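Home | Rooms | Desks | Storage | Repairs | About

May 28, 2020
By Ximeng Meng

How to clear a desk without buying anything

I have read a lot of advice on tidying a desk, and most of it ends in a shopping list. You are told to get trays, then dividers for the trays, then a label maker for the dividers. I tried it that way in February. I bought a drawer insert from a shop called Jidel, spent an evening fitting things into it, and two weeks later the desk looked the same as before, except that I now also owned a drawer insert.

What follows is the method I use now. It costs nothing. I make no claims about your mood or your productivity, and I would be suspicious of anyone who does.

Step 1. Take everything off

I know, every guide says this. I resisted it for years and moved things from the left side to the right side, wiping as I went. It doesn't work, and you end up protecting the piles you already have. Put it all on the floor or the bed, lamp and plant included. Give yourself 25 minutes for the whole job. If you allow an afternoon you will start reading old mail.

Step 2. Wipe the top and look at it under the lamp

A damp cloth, wrung out hard, then a dry one. Skip the spray polish on a glossy top. The people who sell it promise protection, but on my own table it left a film that showed every fingerprint. Switch the lamp on and bend down until you catch the light across the surface. Smears you can't see from above show up right away. On planks, wipe along the length of the boards and run a dry corner of the cloth down any seam, where eraser crumbs collect.

Step 3. Test the pens

This is the part that makes the most difference, and it is dull. Get a sheet of scrap paper and scribble with every single pen, pencil and marker you own. The first time I did this I had 51 of them, and fewer than half wrote properly. Do not try to revive the dead ones. I have tried warm water, rubbing the tip on a shoe sole, and storing them upside down, and I got maybe a day out of each.

Keep what you reach for. For me that is one pen, one marker and one pencil, plus a spare of each in a drawer. Different colors help, if only so you can tell them apart at a glance. A pencil needs a point and an eraser that doesn't smear. Test both.

Step 4. Put back one organizer

One. A mesh one is fine, and you probably have it already. I like mesh for a boring reason: dust falls through it and you can see what has sunk to the bottom. It should have a tall part for things that stand up and a low part for things that lie flat, and the low part should hold sticky notes and nothing else. Once paper clips get in there, so do coins, keys and a dead battery.

Set it toward the back, where your elbow won't find it. I was once advised to keep it "within the natural arc of the writing hand." I knocked it over a lot.

Step 5. Lamp next

The usual rule puts the lamp on the side opposite your writing hand, so your hand doesn't throw a shadow on the page. I was doubtful, tried both, and the rule is right. A lamp with a heavy base can stand well back. If the shade is open underneath, check that the bulb isn't in your eyes when you sit down. Stand up and sit again, with your chair at its normal height. Dust the shade while you are there, with a dry brush and the lamp turned off.

Step 6. Decide about the plant

I don't believe a plant cleans the air in a room, at least not enough to matter. I keep one anyway. A snake plant is a sensible choice for a desk because it grows up more than out and puts up with being ignored. Put it behind the organizer, in a planter that doesn't leak. Mine leaked, and the ring on the wood is still there. Wipe the leaves when you wipe the desk.

Step 7. Leave the pens out for a week

Most guides will tell you to put every pen away each night. I don't, at first. Leave your few on the tabletop for a week and see which ones you pick up. Any that haven't moved by the end can go in the drawer with the spares. After that, use the organizer or don't. Three pens on a clean table are not a mess. 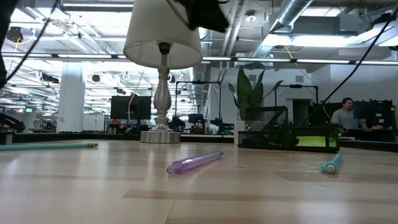

Pens left out in front, with the lamp, organizer and plant behind them.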